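Tenants' group questions "paperless" savings claim from Tovstead

FARAU, June 11, 2022 – The Farau Renters League is asking property manager Tovstead to show its math before it ends paper rent statements for 613 households.

Tovstead told renters in May that its new online billing service, Ider, would save each household "up to 18 hours a year." The League asked how that figure was reached. The reply was a link to the same brochure that made the claim.

"I open one envelope a month and write one check," said Suqin Liao, who speaks for the League. "If that takes me 18 hours a year, I would like to know what I am doing wrong."

The League also doubts the company's promise that the switch is free. Renters who want to stay on paper would pay $4 a month under the new terms. Tovstead calls this a "choice fee." It has not said what printing and mailing a statement costs today, or whether any savings would show up in the rent.

A test run at the Liepiņa Street building is described in the brochure as having "100 percent satisfaction." The League has asked how many renters answered the survey and what they were asked. It has not received either number.

The League is not against online billing, and some members already pay that way. It wants the paper fee dropped, the survey released and a written answer on who can see renters' bank details.

Press contact: Suqin Liao, Farau Renters League

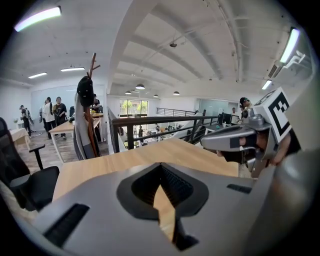
A hand at work over a wooden desk.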